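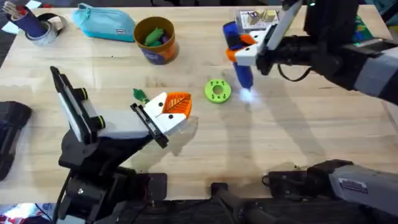 Emil Auer told me I'd be wasting my money, that two cheap arms are just twice as many joints to go wrong, and that I should buy one good one and learn to use it. He said it before I ordered, and again when the boxes came. I ordered anyway.

Meris two-arm kit, workshop review
Posted January 19, 2018

The kit cost me 738 with shipping. The same thing without the grippers is listed at 609, and I'd think hard about that version if you have a printer and some patience. Zarkon makes a gripper that should bolt on, though I haven't tried it.

What you're paying for, according to the box, is a pair of arms that "work together like your own hands." My own hands don't need recalibrating after lunch. I've had the kit on the bench for three weeks now, and I'd call that line generous.

Assembly
The manual is bad. The base plates go along the edge of the table, and the drawing for the second one is the first one flipped, with the cable exit on the wrong side. I put mine together twice. The screws are fine, the bag labels aren't. Plan on a weekend, and buy your own hex keys, as the ones in the kit round off almost at once.

Cables are my biggest complaint. There's a loose loop under the wrist, and the only advice in the manual is to "allow slack." How much? Too little and it tugs when the wrist turns. Too much and it hangs down near whatever you're working on.

Grippers
Better than I expected, I'll give them that. The fingers are white with orange ribbed pads, and the pads are the one part of this kit I'd buy again by themselves. Thin round tools are hard for most small grippers, and these will hold something like a penlight upright. I was ready to write a paragraph about slipping and I don't have one.

Foam is another matter. It squashes, so the gripper keeps closing until you tell it to stop, and the force setting only has three steps — soft, medium and hard. Soft drops things. Medium leaves dents. I never found a use for hard.

Passing a part from one arm to the other is the trick in all the Meris ads. You can set it up with a blue foam cylinder like mine, one gripper up high and the other coming in at the bottom end, but expect to spend an evening nudging positions by hand. Each arm has its own idea of where the middle of the table is. The software has a page called Shared Space that's supposed to fix this, and on my bench it moved the error from one side to the other.

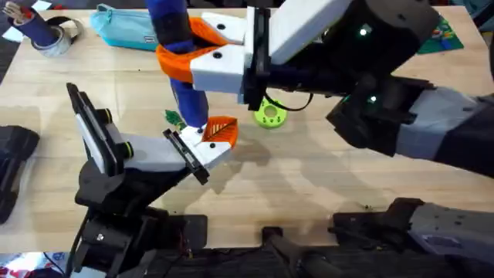 Software
It wants an account before it will move a joint. I don't see why a pair of arms on my own table needs my email address. Once you're in, the teaching mode is usable and the saved moves play back smoothly, but there's no undo, and "Save" and "Save All" do different things that the help page doesn't explain. I lost a long sequence that way.

Support answered my second message and sent a link to the manual.

Should you buy it?
For a home shop, at 738, I wouldn't. Emil was half right: the hardware is decent and the joints haven't given me trouble yet, but the two-arm part is where the extra money goes and it's the least finished part of the kit. If the shared workshop you belong to wants one and there are people to split the swearing, maybe. I'm keeping mine through the next software update, and if Shared Space still can't find the middle of a table after that, one arm is going up for sale.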